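Yichen Yan Names Rural Water Relief as First Order of Business for Brellerside

BRELLERSIDE — Newly chosen council leader Yichen Yan told a full hall on Saturday that getting water to the farms and small towns of the Aquino valley will come ahead of everything else on her desk, and she thanked residents warmly for their patience through what has been a long and very dry stretch.

Yan won the leadership after a close contest with Shiyu Wan, who has agreed to stay on as deputy. A petition carrying 2,082 signatures, most of them gathered at the Fostatberg end of the valley, was handed to the new leader before she spoke, and she promised to answer it in full at the March sitting.

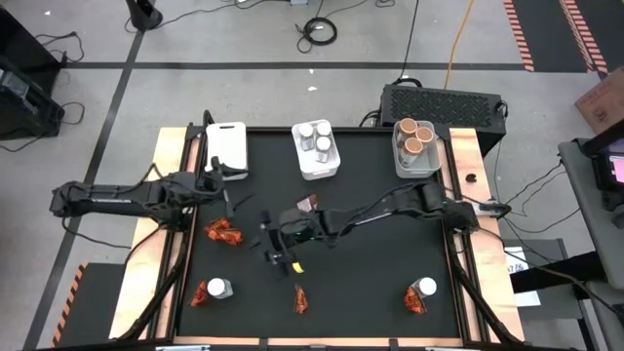
Shiyu Wan said the hauling grants had to reach families before the planting season, and that a form nobody could finish in one evening was no help to a farmer with thirsty cattle.

Under the plan, about 600 households that rely on wells or tanks will be able to apply for up to $2,000 each toward hauled water, new tanks or pump repairs. The council will also reopen the Cekon standpipe, with hours running into the evening so that folks who work in town can fill up on the way home. 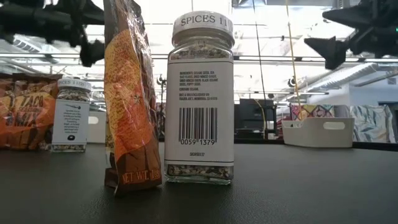
Spice jar with white lid and ingredient label.

"We have had our disagreements, and I expect we will have a few more — but I would like us to have them around the same table," Yan said. She will visit Fostatberg and Cekon before the March sitting, and residents of both towns are very welcome to come along and speak with her.

Grant forms are available at the Brellerside council office and at the Fostatberg library.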